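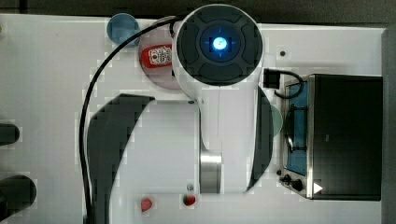

4. Dressing the arm and checking the wrist

This section follows on from bolting the arm to the bench (section 3) and comes before teaching it anything (section 5). If your arm is not yet bolted to the bench, go back. It will only walk itself off the edge, and it is heavier than your foot.

You will need:

The Wondis cable kit, or a handful of soft ties and some patience
The two hex keys from the lid of the crate
A roll of low-tack tape
A pencil
The Literero controller software, already installed and talking to the arm
A clear bench for the first half, and the kitchen things for the second

Allow an evening. The first Llanos build took two, but one of those was spent looking for the smaller hex key.

4.1 Before you start

CAUTION: Switch the arm off at the wall before touching the cable. The stop button holds the joints still but leaves the power on, and people confuse the two right up to the moment they wish they hadn't.

CAUTION: Any appliance you mean to practise with stays unplugged for the whole of this section, and its plug stays where you can see it, on top of the bench. A plug that has gone down behind the bench counts as plugged in until you have crawled under there and looked.

Note: Plasholm workshop members should book the bench as well as the arm. They are two separate lines on the sheet. Yes, this has been raised.

4.2 Running the wrist cable

The cable leaves the arm near the wrist cap, swings out in a wide loop, and comes back down alongside the body to the base. It wants to be much looser than looks tidy. A cable pulled snug against the arm looks very professional until the wrist turns, at which point it becomes the weakest part of the machine.

1. With the power off, put the arm in its folded position by hand. Support the forearm while you release the brake on the shoulder joint. It comes down quicker than you expect.

2. Push the connector home at the wrist end until it clicks. If it will not click, take it out and look at the pins before you lean on it. Bent pins are the commonest fault in the Llanos log, and every one of them was bent by somebody in a hurry.

3. Let the cable fall into its own curve. It has been coiled in the crate and will have an opinion about which way to bend. Go along with it unless it wants to pass under a joint.

4. Turn the wrist by hand as far as it goes one way, then the other. Watch the loop. It should open and close without ever going straight.

5. Tie the straight run to the body of the arm, loosely enough to slide a finger under each tie. Leave the loop itself alone. No ties on the loop, no tape on the loop, and please, no clothes peg on the loop.

6. Mark the cable with tape where the first tie sits. If the tape has moved next time you look, the cable is creeping and you need a bigger loop.

4.3 Fitting the cover panels

The curved panels go either side of the arm and keep fingers and sleeves away from the joints. The bare metal between the white sections is meant to be there. Leave it bare. Do not polish it, oil it or put a sticker on it.

1. Offer up each panel without its screws. It should sit against the body with no pushing. If you have to push, you have the wrong side or the wrong way up.

2. Start all the screws before tightening any. Finger tight, then a quarter turn with the hex key. The screws go into plastic and the plastic has a long memory.

3. Check the cable again. It is entirely possible to trap it under the panel edge while feeling very pleased about the panel.

4. Move each joint slowly by hand and listen. A faint hiss is the cable brushing the cover and can be put up with. A click cannot. Take the panel off and start again from step 1.

4.4 First power and the wrist light

Stand back for this. The arm should do nothing at all, and you want to be at arm's length (its arm, that is) while you find out.

1. Clear everything out of reach. Mugs especially.

2. Switch on at the wall, then at the controller. Keep one hand by the stop button and the other in your pocket.

3. Wait for the light in the wrist cap. On our set-up the colours are assigned in the Literero settings page, and as supplied they mean:

Blue, steady: powered and listening
Blue, blinking: still starting up
Amber: a joint is being held off its brake
Red: stopped, and it will want an explanation
No light: go and look at the wall switch

4. If it blinks for longer than it takes to make tea, switch off, reseat the wrist connector and try once more. If it still blinks, look up the number on the controller screen. Code 761 is the wrist failing to find its own cable, and nine times out of ten the click in 4.2 step 2 was wishful thinking.

5. Press the stop button. The light should go red. Release it and confirm on the screen. Do this every single session, including the ones where you only want to try one quick thing.

Note: The halo round the light spreads a bit under workshop lighting and can make red look pinkish. If you are colour-blind, or just tired, read the status off the screen.

4.5 Laying out the practice bench

The practice layout is a pretend kitchen, since a kitchen is where most people say they want the thing to end up. You need a small oven, a few plates or discs in different colours, and some odds and ends for the arm to pick up and drop.

1. Put the oven to one side of the arm, with room for the door. Do not put it straight in front. The arm's folded position and an open oven door are fond of the same bit of air.

2. Set the plates and discs out within reach. Pale colours are awkward on a white bench top, for you as much as for any camera you add later, so have at least one strong colour among them. A pinkish-red plate does very well.

3. Put one small packet on the plate. It should be something light that you would not mind losing. Anything you might be tempted to eat afterwards is a poor choice, given where the gripper has been.

4. Scatter the smaller pieces nearer the base. Those are for section 6 and will be a nuisance until then, but if you put them in a drawer you will never practise around clutter, and clutter is what you have at home.

5. Draw lightly round each plate and disc in pencil. When something gets knocked, and it will, you can put it back without teaching every position again.

6. Save the layout in Literero under a name you will recognise in June. The Plasholm machine holds five layouts called "new".

CAUTION: The arm does not know that the oven has a glass window. It does not know that it is an oven. Until you have taught it the keep-out box in section 5, it regards the whole bench as open country.

4.6 The slow walk

One last check before you are allowed to teach it anything. The slow walk sends the arm through its full reach at a crawl, with you watching the cable.

1. Take everything off the bench again. Sorry. That is what the pencil marks are for.

2. In Literero, choose Service, then Slow Walk. Leave the speed where it is. The box will let you type 80 per cent, and it will then do 80 per cent, and you will learn something about your reflexes.

3. Press and hold Go. Letting go of the button stops the arm. Keep your eyes on the wrist loop for the first half and on the cover panels for the second.

4. If the cable pulls straight at any point, let go, note which joint was moving, and return to 4.2. Adding slack at the base does nothing for the wrist. The slack has to be above the first tie.

5. When the walk finishes, the screen gives a step count. A complete walk on the standard arm is 2,071 steps. A lower figure means that it stopped early, usually because your thumb slipped. Run it again from the beginning; it will not pick up where it left off.

6. Write the count in the log with the date and your initials. Then put the kitchen back.

4.7 Common trouble

The arm sags when the brake comes off. It is meant to. Support it.

A cover panel buzzes at slow speed. One screw is loose, and it will be the one you cannot reach with the panel on.

The light is blue but nothing moves. Someone has left the controller in viewing mode. Top right of the screen, small padlock.

The wrist reaches the plate but stops just short of the packet. Almost always the bench height, which you measured in section 3 before fitting the feet. Measure again and type in the new figure.

The oven has moved. Ovens this size slide. Put rubber feet or a non-slip mat under it, redraw your pencil line, and save the layout again under a different name.

The hex key is missing. Try the lid of the crate, then the pocket of whoever fitted the panels.

Go on to section 5, Teaching the first pick, once the log has one complete slow walk in it.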